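Home > Help > Old Houses & Windows > Sash windows

Painted-shut sash windows, where do I even begin?

Posted by Anwara Saha
49 people found this thread helpful

Hi everybody! We moved into an old place in Ultamlow this spring and I am completely in love with it, drafts and all. The deed box that came with the house has a slip of paper in it that says 1736, which I'm told is the date of the lot and not the walls, but it's fun to have anyway.

My trouble is the windows. There are 18 of them, all wood, the kind where the bottom half slides up and the top half is supposed to slide down. Exactly 2 of them open. The rest have been painted so many times that you can't see a line between the sash and the trim. A few of them have cut cords hanging loose inside the pocket (I can hear a weight knock when I bump the wall).

I would really, really like to have air in the upstairs bedrooms by July. I don't want to replace them. Everyone at work says vinyl and I keep saying no! The glass is wavy and gorgeous and I'm keeping it.

What I have: a utility knife, a couple of putty knives, a hammer, a heat gun I've never taken out of the box, and lots of enthusiasm. I'm handy with shelves and not much else. What order do I do things in, and is there anything I can wreck?

Things I've already tried: pushing hard (no), pushing harder (hurt my wrist), hitting the top of the sash with my palm (a flake of paint the size of a cracker came down in my hair).

Thanks in advance, you all helped me so much with the floor registers!

Fernach_Attic
Posted 7:40 pm

Oh good for you, keep them! Old sash windows are the best thing in any house and once you've freed one you'll want to do the whole street.

First, before any scraping, buy a lead test kit. With paint that thick in a house that old I'd assume it's lead until a test says otherwise. Put plastic down on the floor, wear a proper respirator (a P100, the paper dust masks don't do it), mist the paint with water before you cut or scrape, and keep kids and pets out until you've wiped everything up. Wet wiping, no sweeping. Leave that heat gun in the box for now. It can crack old glass in a heartbeat and if you run it too hot over lead paint you're breathing fumes.

Okay, the fun part. Do one window start to finish before you touch the next one. I know it's tempting to cut all of them in one afternoon, but you learn so much on the first one that the second takes half the time.

1. Unlock it. I'm serious, look closely, because the sash lock is often painted into a lump and it can be halfway closed. Also look for nails or screws through the sash into the jamb. Previous owners loved doing that. Run a magnet along the edge and it'll find them for you.

2. Score the paint line all the way around the bottom sash, inside. Both sides, along the sill, and across the meeting rail where the top and bottom sashes touch. A fresh blade every window! Go over it lightly three or four times. One deep cut wanders off into the wood.

3. Go outside and do the same thing. People skip this and then can't figure out why it won't budge. If you're on the second floor and can't get there safely from a ladder, leave it and work from the inside by pulling the stop (step 5).

4. Slide a stiff putty knife into the line and tap it in with the hammer, gently, then rock it. Move over a few inches and do it again. You'll hear it crackle, it's a great sound. There's also a little saw-toothed tool called a window zipper that's made for this and costs less than lunch. Get one.

5. Still stuck? Take off the interior stop, the thin strip of trim that holds the bottom sash in on each side. Score it, start in the middle of its length where it bends easily, and pry it away a bit at a time. Write on the back which window and which side it came from. With one stop off, the sash nearly always lets go.

6. Lift from the bottom rail near the corners, never by pushing on the muntins or the glass. Small wiggle left, small wiggle right.

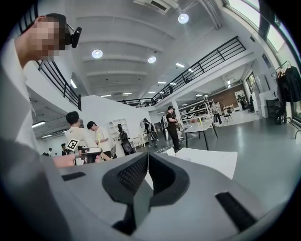 7. Once it's moving, clean the channels. Scrape the old drips out of the track, vacuum with a HEPA vac, and rub plain candle wax up and down the jamb. Don't use spray oil, it collects grit.

8. Prop it open with a stick until the cords are fixed. With the cords cut there is nothing holding that sash up and it will come down on your fingers.

Please post when you get your first one open! I want to hear all about it.

hsiao
Posted 8:15 pm

WD40 and a pry bar. did mine in a weekend. Some of the trim split but caulk covers it.

Josby Lane Joe
Posted 9:05 pm

I'd go easy with that pry bar. Old trim is hard to match and a split stop won't hold the sash straight. Fernach_Attic has it right and I'd only add the cord part, which is my favorite job in the whole world.

After you've got the stop off and the sash out, look low down on the side jamb. Most of the time there's a small access panel cut into the wood, maybe painted over so well you'll have to feel for it with a fingernail. One screw, sometimes just a nail. Behind it is the weight you hear knocking. Pull it out, dust and all. I have found marbles in there, a hairpin, and a very old peanut shell.

Use cotton sash cord, not clothesline. Feed it over the pulley from the room side (tie a bit of string with a bent nail on the end and drop that down first, then pull the cord after it). Tie the weight on with a bowline or a figure eight. Pull the weight up to just below the pulley, rest the sash on the sill, and cut the cord so that it reaches the knot hole in the side of the sash with a few inches extra for the knot. If you cut it too long, the weight hits bottom before the window is all the way open, and the sash slumps. Too short and it won't close. I've done both!

Get any paint off the pulleys while you're in there. Unscrew them, put them in an old slow cooker with water and a squirt of dish soap, low setting overnight, and the paint slides off like boiled tomato skin. Don't ever use that cooker for food again.

As for the top sashes, free them too if you have the patience. Hot air goes out the top and cool air comes in the bottom and an upstairs bedroom feels like a different room. But if you only have so many weekends before summer, do the bottoms first, bedrooms before anything else, and come back for the tops in the fall.

Comments on this thread

Anwara Saha: You people are wonderful!! I ordered the test kit and the zipper thing tonight. Starting with the small one on the landing so that if I mess it up it's only the landing.

Fernach_Attic: Perfect choice. New blade!

Anwara Saha: Got it open!!! It took me from breakfast until past two and there were three nails in it. The magnet trick is magic. My arms are jelly. Is it normal that it rattles now?

Josby Lane Joe: Very normal. Set the stop back a hair closer when you nail it on again, a playing card's thickness off the sash is what I use. Bronze weatherstrip later on if you want it really snug.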